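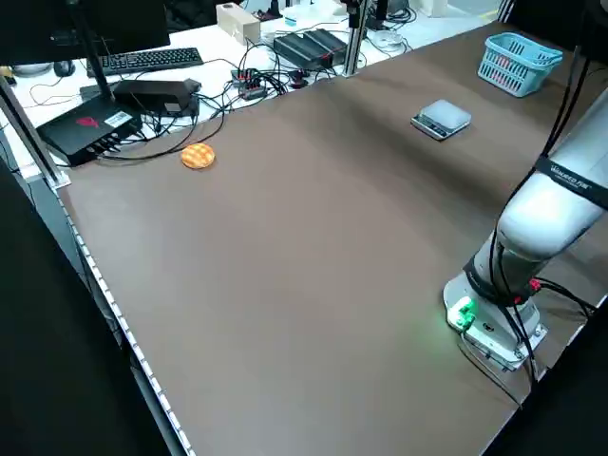
Part Two: Measuring Things
Chapter 5
Weighing without fuss

I came to weighing late and by the back door. My first proper job was in the packing room at Storovine, where we sent out tins of biscuits by post, and on my first morning I was handed a kitchen scale and told to get on with it. I thought I knew how to use one. You put the thing on top and you read the number, don't you? By dinner time I had filled 15 tins and had to open every single one of them again (the lids were a pig to get off, too).

What I'd done was forget the tin. I had weighed tin and biscuits together and written the total down as biscuits. The light tins came out nearly right and the heavy ones were hopeless, and I couldn't for the life of me see why.

So we'll start this chapter with very small, very ordinary goods: a biscuit, a basket, a little digital scale with a flat square top. You can do nearly everything in the next few pages with those three on a clear bit of table. A waffle-patterned biscuit is nice to work with, as it happens – it lies flat and doesn't roll off while you're hunting for a pencil.

Before you weigh anything at all, have a look at what the scale is standing on. I like a big smooth tabletop with plenty of bare space all round, and I keep the clutter on a separate desk behind. My own desk is a disgrace of wires and boxes and I've stopped fighting it. But the weighing table stays clear. A cable leaning on the platform, or a sleeve, or the corner of a notebook, will happily add itself to your answer.

Next, three words you'll need. The gross weight is everything on the platform, container and all. The tare is the container by itself. The net weight is what's left when you take the second from the first. Say a basket full of biscuits comes to 441 grams and the empty basket is 70 grams. Your biscuits are 371 grams, and that's the figure that goes in the book.

Most digital scales will do the sum for you if you put the empty basket on first and press the tare button. Lovely! I'd still like you to do it by hand in the early exercises, though, so that you notice when the machine has been given the wrong basket. At the Welten shop we had two blue ones that looked the same and weighed quite differently, and it was December before we caught it.

Plastic baskets with open sides make good containers for this work, being light and easy to see into. They do let crumbs through. Weigh your crumbs with the biscuits if you can sweep them up, and make a note if you can't.

Section 5.1 begins with a single biscuit. Have your notebook open at a fresh page and rule two columns, one for gross and one for tare.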